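[wernska-build] Re: Finger clearance over the CPU pocket
From: Kaan Uysal
Date: 17 May 2018
To: wernska-build

Osaze Amadi wrote:

> Kaan, I went through your Lurar config and the pick poses look sane to me,
> but I have three questions before I cut a second tray for Billby.
>
> 1. Where do you take the CPU reference from? If it is the outer corner of
> the tray, any flex in the plate goes straight into the pick. Mine bows
> in the middle when the screws are tight.
>
> 2. Do you really need the linkage fingers for this? I would have gone for
> a vacuum cup on the heat spreader and stopped worrying about the jaws.
>
> 3. You said the placement side is harder than the pick side. Is that
> clearance, or is it the camera?
>
> Also, my tray pocket is tight on one side. I can file it, but I would
> rather change the drawing if yours is the same.
>
> Osaze

Answers in order, then the part I have not solved.

On 1: I no longer use the outer corner. The plate is light grey and matte, the extrusion table behind it is bright and striped, and the edge finder kept preferring the table slots to the edge of the plate. I now touch off on the pocket. The approach pose is taught low and close, with the fingertip just short of the underside of the fixture.

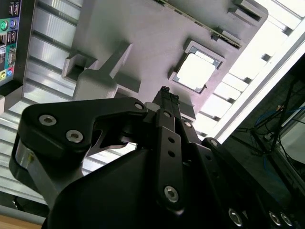 Touching off on the pocket costs one extra move per cycle and removes the plate flex from the sum, apart from whatever bow there is inside the pocket itself. I store the result as a pocket frame and all CPU poses are relative to it. The CPU pocket is the square one with the lighter rim, and the heat spreader is pale enough against its green substrate that the vision step gets all four sides under the bench lights. The long board next to it is a different matter. It lies diagonally in that view and the contact strip reflects, so I find it from the tray drawing and the pocket frame and do not try to segment it. If you redraw the tray, please leave the distance between those two features alone. Everything else can move.

On the tight pocket: mine was tight as well. I took 80 grit to one wall, then regretted it when the part started to rotate under the jaws. Change the drawing. Open the side away from the memory pocket and keep the opposite wall as the datum. A small chamfer at the top of the wall helps more than extra width.

On 2: I tried a cup. It works on a clean, flat spreader. The one I am using for tests has been handled a lot, and the cup gave me no information about rotation. With the fingers I at least get the edges squared to the jaws on closing. The price is bulk. The link plates swing outward as the jaws open, so the envelope is wider at half stroke than you would guess from the closed shape. I drew the closed shape first and hit a fixture block with a link. Model the envelope over the whole stroke and collide against that. Lurar accepts a list of hulls per joint value; I use six, which is enough.

Check the pivot screws while you are there. One of mine had backed out far enough to add visible play at the tip. Low-strength threadlocker, then 22 cycles open and closed by hand before powering it, to be sure the link still moves freely. I would not use anything stronger on screws that small.

On 3: both. Clearance is fixed and can be measured, so I dealt with it first. In the case the gripper has to come in from the side opposite the memory slots. There is a gray-blue metal panel over the far side of the slots and I want no part of the arm under it. So the wrist is rolled over compared with the pick, and the cable loop has to be long enough for that. Mine was not. I moved the first strain relief back one link – ugly but adequate.

The camera problem is exposure and clutter together. The spreader reflects the overhead light and the green board does not, so one exposure does not suit both. I bracket two exposures and take the socket frame from the darker one and the board from the lighter.

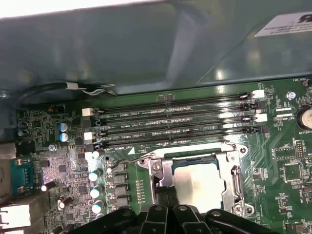 Wrist view at the socket, CPU seated, all four DIMM slots empty.

For the board pose I first tried reading the silkscreen, on the theory that printed labels do not move. They do not, but you need to know which slot each belongs to. Going down from the panel the slot labels on this board read DIMM2, DIMM4, DIMM1, DIMM3, all with the CPU1 suffix, and my script assumed ascending order. It produced a board pose turned end for end with a very good residual. I have since replaced the labels with the latches. The white ones stand out well against the slots, and they alternate with black ones at both ends, so the white set makes a pattern the matcher can lock on to. The "BATTERY" text over by the coin cell serves as a sanity check on orientation and nothing more.

Watch for loose wires. A thin dark one crosses near the upper left of the socket, and the line detector will accept it as an edge if you let it. I mask that corner and fit the bracket from the other three. The retention lever is excluded too. It is bent, it is bright, and its position depends on who touched it last.

The unsolved part is the final descent. I have no force sensing at the wrist, only motor current, and the current trace is dominated by friction in the linkage. On the last logged run, sample 1073 is where I believe contact begins, but I can only say that with hindsight after filtering. Online, the threshold either trips early on the approach or does not trip at all. For now I stop high, check the view, and step down by hand. I would not let it place unattended over a socket with pins I cared about.

Two options I am considering:

a) A compliant pad behind the fingertip with a switch. Simple, but it puts slop back into the jaws.

b) A load cell under the case, read by a separate board. No change to the gripper. Bayram has one on the shelf that might do, range permitting. The case would need to sit on three points and not on its feet.

I lean toward b). If you have run a load cell on the Billby bench while the arm was moving, I would like to know how bad the vibration was.

The Lurar config with the new pocket frame is in the usual directory. The old corner-based poses are still there with a suffix, do not load them together with the new ones. The hull list is in its own file so you can substitute your own fingers.

Kaan

--
Related threads
Tray drawing, revision with memory pocket
Lurar: hulls per joint value, syntax
Billby bench: grounding the extrusion
Motor current as a contact signal, any luck?
Strain relief for wrist cables

Get the wernska-build digest by email. One message per day, unsubscribe at any time.

Contact the list owner | Messages are copyright of their authors | Back to top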